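Jan 4, 2025

Moltthorpe store, damp log. Readings taken with Arwel at the two north bays, same meter as September. Bay 2 is up again, bay 4 unchanged. The Zollevel sealant has lifted along the sill – over 282 mm of it, measured with the steel rule. No salts on the brick yet.

Villads Thygesen wants the gutter cleared before we reseal. Agreed. Ogundipe to quote for the downpipe.

To do: recalibrate meter, move the paper stock off the north wall, repeat readings in two weeks. Ask Zolldale if the primer tolerates cold brick.

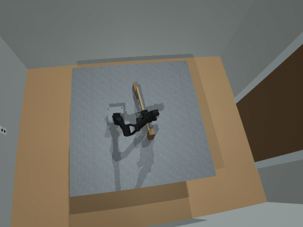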